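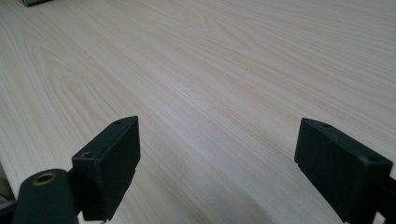 Browser extensions ask for too much, and the people who install them have been trained to say yes. I have been reviewing small software tools on this site for a long time, and the permission prompt is the part of an extension I now look at first. It is also the part that most reviews skip, including a good number of my own older ones.

The prompt I mean is the one that says the extension can "read and change all your data on all websites." Most people have seen it so many times that the words have stopped meaning anything. They mean exactly what they say. An extension with that permission can read the page your bank shows you after you log in. It can read the message you are typing before you send it. It can change the text on a page, add a link, or swap one link for another. Whether it does any of those things is up to whoever wrote it, and whoever owns it next.

The example that got me started on this was Korside, a tab manager I used every working day. It does one job well: it groups open tabs, lets you name the groups, and puts them to sleep after a set time. When I first installed it, it asked for access to tabs and storage. That was reasonable. In June it pushed an update, and the browser turned it off and asked me to approve new permissions before it would run again. The new list included reading and changing data on all sites. The release notes had one line, "improvements to group previews."

I wrote to the support address and got a polite answer. The preview feature takes a small snapshot of each tab so you can see what is in a sleeping group, and to do that in the way they had built it, they needed access to every page. I believe them. I also think it was a poor trade, and that they should have made it optional. The browsers already allow this. An extension can ask for a permission at the moment the user turns on the feature that needs it. A Korside user who never looks at previews would never see the question. The developers told me they had considered it and decided it would "add friction."

That word comes up a lot. I think friction is correct when someone is about to hand over access to everything they do in a browser.

There is a common defense of broad permissions, and it deserves a fair answer. It goes like this: the permission systems are blunt, developers are often one or two people working in the evening, and asking for a narrow set of sites means breaking every time a site moves to a new address. All of that is true. A coupon finder or a dictionary lookup has no short list of sites it will run on. A content blocker has to see every page or it is useless. I don't object to any of those asking. I object to a color picker asking. A color picker needs the page you are on, when you click the button, and there is a permission for that which shows no warning at all.

I went through the extensions on my own machine after the Korside update. There were 42 of them across two browsers, which embarrassed me a little. More than half could read every page I opened. Several I did not remember installing, though I must have. One was a unit converter. One had been a screenshot tool and was now, under the name Cidex, a "productivity dashboard" with a new tab page and a search box. The name had changed, the publisher had changed, and the extension had carried its old permissions along with it the whole way.

The Cidex case is the one I worry about more. Permissions are granted to an extension, but people think they are granting them to a developer. When a small developer gets tired and sells, the buyer gets every installed copy and every permission those copies hold. Neither of my browsers told me about it. No new prompt appears if the new owner is happy with the old list, and if the old list was already "all websites," the new owner has no reason to want more. This is why a broad permission that does no harm today is still a problem. It sits there and waits for a different owner.

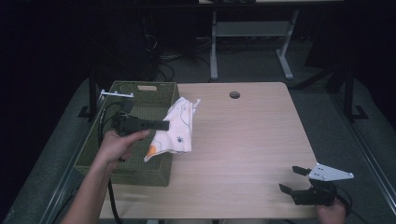
What would I change? First, a transfer of ownership should disable the extension until the user approves it again, with the old and new publisher named on the same screen. People would complain. Some extensions would lose a lot of users at the moment of sale, and that would lower what a buyer is willing to pay for them. I see this as a benefit. If an extension with 2000 users is worth buying mainly for the access it already has, the price ought to fall.

Second, site access should be off by default and granted per site, with "all sites" kept in the settings for those who want it. Browsers already offer parts of this. You can open the details page for an extension and change it to run only when clicked. I have done it with nearly everything I kept, and very little broke. A grammar checker called Kang stopped working on pages where I hadn't clicked it, as expected, and after a few days I found I preferred it that way. My notes app never noticed. The only one I had to set back was the content blocker.

The trouble is that almost no ordinary user will find that page. It is several clicks deep, and the wording is different in each browser. A setting this useful should be offered on the install screen, next to the button everybody presses.

Third, developers should explain their permissions in plain language, and stores should refuse listings that don't. Vellov, a small read-later extension, does this as well as I have seen it done. Its listing has one short sentence for each permission, stating which feature uses it and what stops working if you refuse. The whole thing takes less than a minute to read. It has 1634 users as I write this, so good manners have not made it famous, but it shows that one developer with no budget can do it.

I don't think users should carry most of the blame here. A prompt that appears after you have already decided to install something, with two buttons and no detail, is going to get a yes. But there are a few things worth doing in the meantime. Open your extensions list and remove whatever you haven't used in the past month. Check the publisher name on the rest. Set what you can to run on click. If an update asks for something new, read the release notes, and if they don't explain it, leave the extension off for a week and see if you miss it.

I left Korside off for a week and did miss it. I had 700 or so lines of saved tab groups in its export file and no good way to use them elsewhere. In the end I turned it back on with site access limited to click only. The previews show up as gray boxes and everything else works as before. I have told the developers this, and suggested they ship it that way. They said they would think about it - and they may, since they answered both of my emails the same day.

From now on each extension review here will start with the permission list, copied from the install prompt, and a note on who publishes it. Where I can't work out what a permission is for, I will ask, and I will print the answer or say that I didn't get one. I will also go back through the older reviews as I find time, starting with the ones that still get the most visits.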